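The man who puts monsters behind little red doors

I'd been hearing about Usman Mughal's face-guessing boards for ages before I finally got myself invited over. He takes the old flip-down guessing game, pulls out the usual people and slides in his own cartoon cards (creatures, mostly!), and his game nights in Mirham have gotten so popular that he now has a waiting list.

"I got bored with mustaches and hats," he told me while he set up. "You ask if they wear glasses, you ask if they're bald, and you're done. With creatures you have to think about it. Is it spiky? Would you call that a wing?"

The spiky question came up more than once, and I can see why.

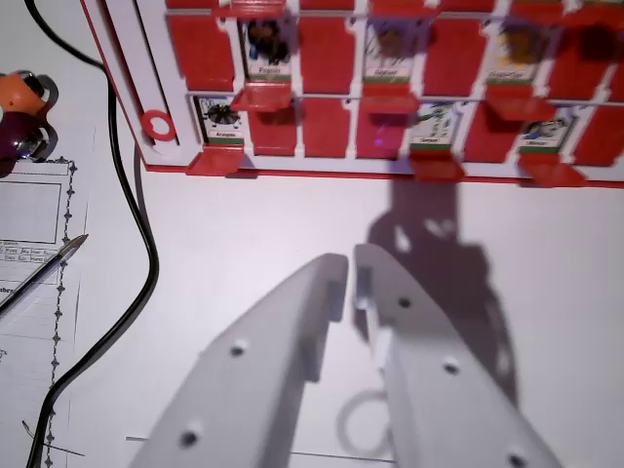

Creature cards in their slots, with the round spiky one in the lower row.

Each card has a cartoon with a name printed under it, and Usman is fussy about the names. They have to be short or they end up too small to read across a table. He keeps a shoebox of spares, drawn by his friend Petro Levchenko, who stopped by halfway through my visit and ate most of the crackers.

"He gives me rules," Petro said. "No two the same color, he says. So I make two almost the same color, and then he has to argue with people all night about what counts as orange."

We played, of course. I lost the first game in eight questions, which Usman thought was hilarious. My mistake was going after details too early. His advice is to start with color, something that splits the board down the middle, and save the odd stuff like outfits for later on.

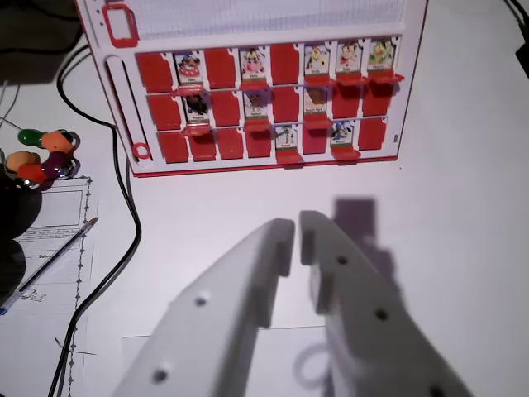

Three rows of eight, with fourteen flaps down and ten characters still standing.

"This is the part I like," Usman said about the middle of a game. "You've got a bunch left and you start falling in love with one of them. You really want it to be that one. Then you ask a silly question and waste your turn."

I asked if he'd ever sell a set. He made a face. A guy from Surach once offered to buy the whole shoebox, and he said no before the poor man had gotten to a price. Petro says he'd have taken the money.

The next batch of cards is going to be sea animals, with 16 drawn so far. Petro wants a shrimp in there. Usman is still thinking about the shrimp.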